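Last changed March 24, 2019

# Mending at the table: small tips for thread, needles and torn things

I collect these tips since many years, and most of them come from my own mistakes. They are for repairs by hand: a split seam in a cushion, a hole in the tent, a pocket that lets the keys fall. If you have a sewing machine and like it, you will need only half of the page.

## Before you start

Wash the thing first. Dirt makes the cloth stiff, and later the washing can shrink the cloth and leave your repair standing up like a small hill. Let it dry completely, also inside the seams.

Cut away the loose threads at the hole, but only the ones which really hang. I was too tidy once with a wool coat and finished with a hole twice so big.

Look at the tear from both sides. If the cloth around it is thin, you must sew further out, where it is still strong. For a straight cut in strong material it is enough to stay close to the edge.
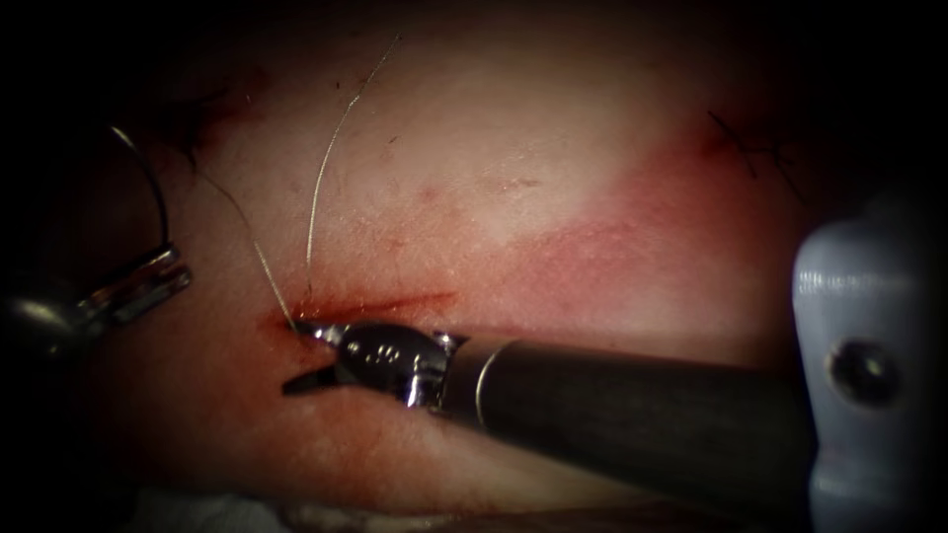 Pin the two sides together at the middle first, then halfway to each end. When you begin with pins at one end, the cloth moves a little with every pin and you arrive with a fold that does not want to go away. For leather and coated cloth do not use pins at all, the holes stay forever. Use the small plastic clips, or clothespins if they are clean.

## Thread

Polyester for things that live outside. Cotton for cotton. Silk is beautiful and I almost never need it.

I buy the Prokex upholstery thread on the 500 meter spool, and one spool lasts me several years. The color number 403 is a warm gray that disappears on nearly everything between beige and brown. For jeans I take the same thread in number 69, a dark blue. My neighbor Prys Mathias prefers Sundetti and says it makes fewer knots. We have discussed it often and I did not change.

- Cut the thread as long as your arm, not more.
- Cut it at an angle with sharp scissors and it goes easier through the eye.
- Pull it one time over a piece of beeswax, then press it between paper with a warm iron.
- If it twists, let the needle hang free and it turns itself back.

Old thread must be tested. Take a piece between two hands and pull quickly. If it breaks without resistance, throw the spool away, also when it was expensive.

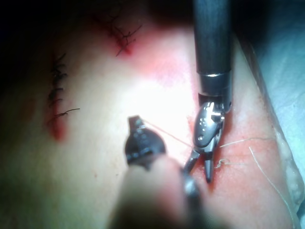
*A practice pad of synthetic skin, with a red-tinged cut on the right side and earlier stitched ones elsewhere.*

## Stitches I use again and again

**Ladder stitch.** For cushions, toys and linings. You go a short way inside the fold on one side, cross straight over, and go a short way inside the fold on the other side. After several stitches pull gently and the seam closes by itself. Do not pull every stitch, it makes waves.

**Backstitch.** For everything that carries weight. It is slow, and it is the strongest that I can make by hand.

**Whip stitch.** For edges, and for a quick repair in the evening before a trip. Keep the stitches slanted and the same size.

**Separate stitches.** Each one with its own knot. I use them on the cover of the garden bench, where the wind pulls. When one stitch breaks the others stay closed. It takes patience and a lot of thread ends.

## Light and the place where you sit

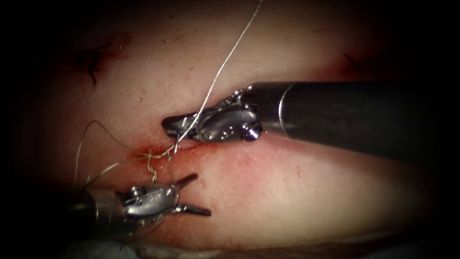
A good lamp helps more than new glasses, and I say this as a person who bought the glasses first. Put it on the side opposite to your working hand, low, so your fingers do not throw a shadow on the seam. My old Aigner lamp has a bending neck and I can bring it very near. But one strong lamp alone makes only a bright island: in the picture the middle is well lit and the white thread in the short cut can be followed, while the corners are nearly black. At the kitchen table that is where I lose the scissors. So I leave the ceiling light on too, and the eyes get less tired.

Sit with both feet on the floor and bring the work up to you, for example on a firm pillow on the knees. A light towel under dark cloth, and a dark towel under light cloth.

## Needles

Curved needles are worth the small money. With a straight one you need to reach the back side of the work, and on a sofa or a mattress there is no back side to reach. With a curved one you go in and come out on the same side, turning the wrist - do not push it straight, or it bends.

If your fingers slip, hold the needle with a small pair of flat pliers. A piece of rubber glove also works.

I keep mine stuck in felt, in a flat tin from Braltwood cookies, the curved ones apart from the straight ones. Add a little bag of dry rice against rust. Change the rice when you remember it; I do this in April with the winter clothes.

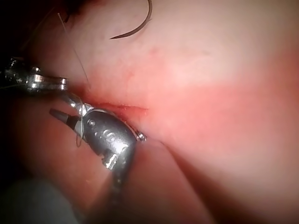 *Curved needle, with the point just above the surface.*

A needle with a rough point can be pushed a few times through fine steel wool. If it still catches the cloth, put it in an old pill bottle with a lid, and when the bottle is full, close it with tape before it goes in the trash.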